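3월, 밤 11시 20분

작업실에서 돌아와 씻지도 않고 쓴다. Asmaa Bennani는 시뮬레이션에서 되면 실물에서도 된다고 오늘도 우겼다. 나는 안 믿는다. 지난달에도 그 말을 듣고 Nowicki 모터를 주문했다가 브래킷을 두 번 다시 깎았다.

우리 공용 작업실 이름을 따서 Stunmont라고 부르는 이 팔은 아직 어깨까지밖에 조립이 안 됐다. 그런데 화면에서는 남의 팔 모델을 불러다 벌써 서랍장 위에서 손가락을 오므리고 있다. 그림자까지 그럴듯하다. 마찰값은 누가 적어 넣었느냐고 물었더니 기본값이란다. 그럴 줄 알았다.

밤새 3,000번을 돌렸고 2,883번 성공이라고 나왔다. 숫자가 예쁠수록 의심부터 든다. 성공 판정 조건을 열어 보니 손끝 위치만 보고 힘은 아예 안 본다. 내일은 조건을 고쳐서 1,000번만 다시 돌리기로 했다. Asmaa는 시간 낭비라고 했지만 컴퓨터는 켜 두고 갔다.

팔꿈치 베어링은 여전히 뻑뻑하다. 와셔 사 올 것.

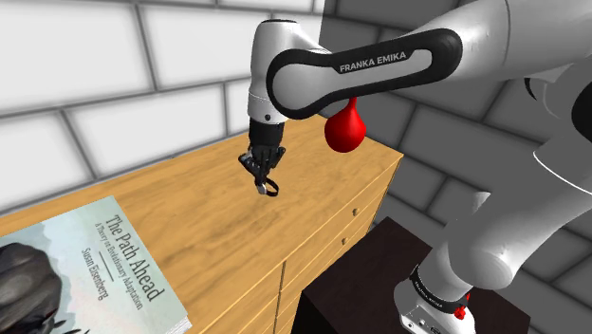
서랍장 위에 손을 띄운 시뮬레이션 화면. 왼쪽 책은 'The Path Ahead'.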